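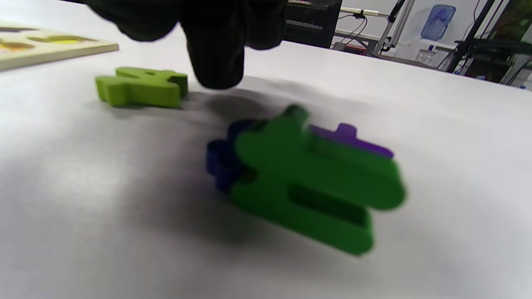
Winter humidity and the lending collection

2026-01-16

Complaints about tight or loose puzzle pieces follow the heating season. They begin in November, when the boiler at the Prendwood branch goes to full output, and they taper off in spring. Members usually report them as damage. In most cases the piece isn't damaged. It has changed size with the moisture content of the wood, and it will change back.

This item covers what we measured this fall, what it means for the materials we lend, and how the storage rooms are now set up. It replaces the short note on shelving in the last issue.

The collection stands at 758 lending items. Of these, 234 are wholly or mainly wood: inset boards, number boards, stacking sets, peg boards and block sets. Foam items are counted separately and are covered further down. Across all types we recorded 2904 loans last year, so an average item leaves the building nearly four times. Each loan is a move between two indoor climates, with a car trunk or a stroller basket in between.

How wood moves

Wood takes up and gives off water vapor until it is in balance with the air around it. At 70 degrees and 50 percent relative humidity, that balance is a moisture content of a little over nine percent. At 25 percent relative humidity it is closer to five. The wood shrinks as it dries, and the shrinkage is uneven. Along the grain it is small enough to ignore. Across the grain it is easy to measure, and it is greater in flat-sawn stock than in quarter-sawn stock.

For an inset board the result depends on how the tray and pieces were made. If both are cut from the same sheet of plywood, they move together and the clearance hardly changes. If solid pieces sit in a plywood tray, the pieces shrink across the grain and the tray stays close to its original size, so the fit becomes loose in winter and tight in a humid summer. Solid trays with glued corners are the least predictable. The corners hold while the sides pull, and the usual failure is a hairline gap at one miter.

Paint and lacquer slow the exchange. They don't stop it. A board finished on the face and left bare on the back takes up moisture faster from behind, and a thin board will cup. Turning it over for a week in steady air brings most of them flat again. Weighting it down while it is still taking up water tends to set the cup in place.

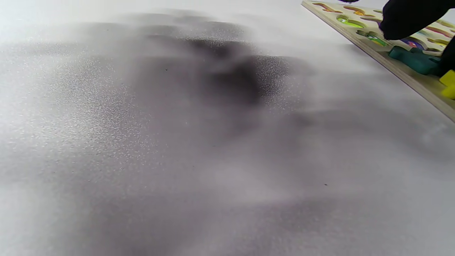
What the loggers showed

Asif Dogar placed three Pronudar loggers in the fall: one on the top shelf of the Sethi Room, one on the bottom shelf of the same room, and one in the return bay by the side door. They record temperature and relative humidity every 15 minutes. Before placement all three were checked for a day in a sealed box with a saturated salt solution. They agreed within two percentage points, and no correction was applied.

The Sethi Room ran dry, as expected. The lower shelf stayed between 31 and 38 percent for most of the period. The upper shelf was four to six points lower, because it is warmer and sits directly in line with the supply vent. The return bay averaged higher than either, but it swung by as much as 20 points in a day whenever the side door was in use.

The swing matters more than the average. Thin stock responds within hours, and a painted piece cycled several times a week between damp and dry air will eventually craze at the edges. We had been leaving returns in the bay for up to three days before inspection. Returns now go to the inspection table on the day they come in.

Foam

Foam puzzle pieces don't take up water vapor to any useful extent, so humidity isn't the concern. Closed-cell foam does respond to heat, pressure and time. A piece stored under load takes a compression set: it gets thinner where the load was, and it stays thinner. Interlocking foam that has been stacked flat under heavy boxes will often lock on one side and lift on the other.

The remedy is storage on edge or in shallow trays, no more than four layers deep, away from the heating pipes. Light compression will usually recover over a few days at room temperature. Please don't try to speed this up with a hair dryer. The surface softens before the core does, and the piece comes out curved.

Fit should be tested by hand on a flat, hard tabletop.
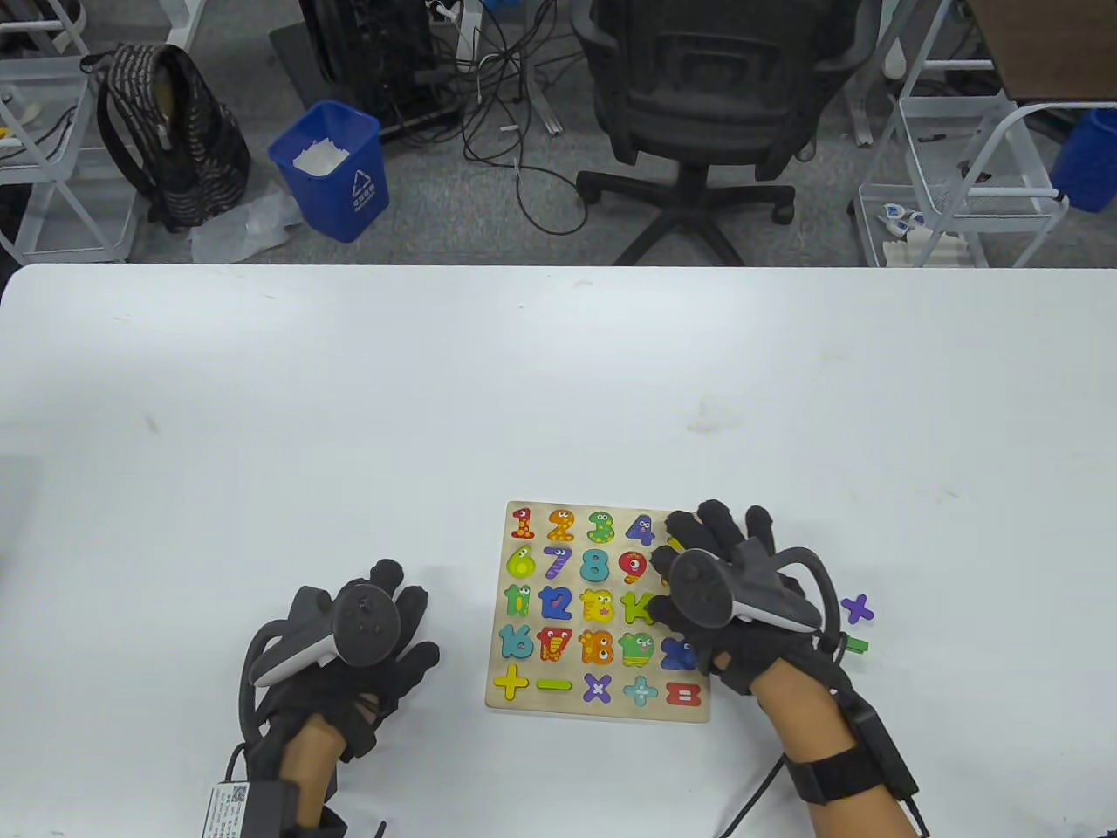

A carpeted floor or a padded mat will hide a lift of a sixteenth of an inch, and that is enough for a young child to fail to close the joint. Press each piece in with one finger at its center. If it seats without being worked from side to side, pass it. If it has to be worked, set it aside in the sorting tray with a yellow tag and test it again after a week in the Sethi Room. Retest once only. A second failure goes to repair.

Changes to storage

The two upper shelves in the Sethi Room now hold plastic and metal items. Wood has moved to the three lower shelves, and the supply vent has been fitted with a deflector that sends the air along the ceiling. Solid-wood sets are being moved into lidded Tadon bins as these arrive. A lidded bin isn't airtight, but it smooths out the daily swing considerably – in our trial bin the logger showed a daily range of under three points while the open shelf beside it ranged over nine.

We have ordered 352 cardboard dividers for the foam trays. Cutting the old dividers down was considered, but they are of three different heights and the lids would not have closed.

A humidifier was also considered for the Sethi Room and was rejected for this winter. The outside wall isn't insulated behind the shelving, and raising the room to 45 percent would risk condensation there during a cold spell. The question will come up again if the wall is opened for the wiring work.

For members

Keep wooden items off radiators and out of direct sun during the loan. Wipe them with a damp cloth, dry them at once, and don't soak them. If a board arrives with a piece that is too tight to remove, don't pry it out with a knife – the tray edge will chip before the piece moves. Leave the board in a heated room overnight and try again. If it still won't move, return it as it is and write "tight" on the loan card along with the position of the piece. There is no charge for a stuck piece.

Loan cards with no note are treated as a report of normal fit.

This site uses cookies to remember your settings and to measure traffic. By continuing to browse you agree to our use of cookies. Accept Manage preferences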